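Barreira de cama Bako para crianças pequenas

Proteção lateral para a passagem do berço para a cama

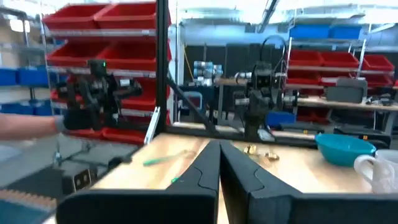

A Bako é uma barreira de tecido em rede com estrutura tubular, pensada para crianças que já dormem em cama de solteiro mas ainda rolam muito durante a noite. Prende-se ao estrado por baixo do colchão e rebate para fora quando é preciso mudar os lençóis ou sentar-se ao lado da criança para ler uma história.

O modelo é fabricado pela Grurnside e vendido em Portugal pela Flornier. Substitui a versão anterior, a Tseng, que tinha o fecho apenas de um lado. Quem ainda usa uma Tseng pode continuar a encomendar as correias, mas a rede já não é vendida em separado.

Idade e utilização

Destina-se a crianças a partir dos 2 anos que consigam subir e descer da cama sozinhas. Não deve ser usada em berços, em beliches nem na cama de cima de um conjunto sobreposto. Também não serve para camas de adulto onde durma um bebé.

Se a criança já tenta passar por cima da barreira, está na altura de a retirar. Na maioria das famílias isso acontece por volta dos 4 anos, embora haja crianças que a dispensam muito antes.

Características

Comprimento: 100 cm
Rede respirável, com capa removível
Fecho de segurança nas 2 extremidades
Rebatível até ao nível do estrado
Cores: cinzento-claro, areia, azul-escuro

Montagem

Retire o colchão e pouse os braços da base sobre o estrado. Passe as correias por baixo das ripas e aperte-as do lado oposto — devem ficar esticadas, sem folga. Volte a colocar o colchão e empurre-o contra a barreira. Não pode sobrar espaço entre os dois. Se sobrar, aperte de novo as correias.

Verifique o aperto uma vez por semana no primeiro mês e sempre que a cama for arrastada.

Não recomendamos a montagem em camas com estrado inteiro sem ripas. Para esses casos existe um kit de fixação, pedido à parte.

Limpeza

A capa vai à máquina a 30 graus, num programa delicado. Secar ao ar. Os tubos limpam-se com um pano húmido. Não usar lixívia.

Opinião de cliente

"Comprei para o meu filho mais novo, que caía da cama quase todas as noites. A montagem demorou mais do que eu esperava por causa das correias, mas depois de apertada não mexe. Só gostava que o fecho fizesse menos barulho — às vezes acorda-o quando a baixo." Tsz-kin Fung, 17 de fevereiro de 2022

Entrega e devoluções

Enviamos para o continente e ilhas. A cor areia está esgotada e volta a estar disponível em abril. As devoluções são aceites com a embalagem original e todas as correias incluídas.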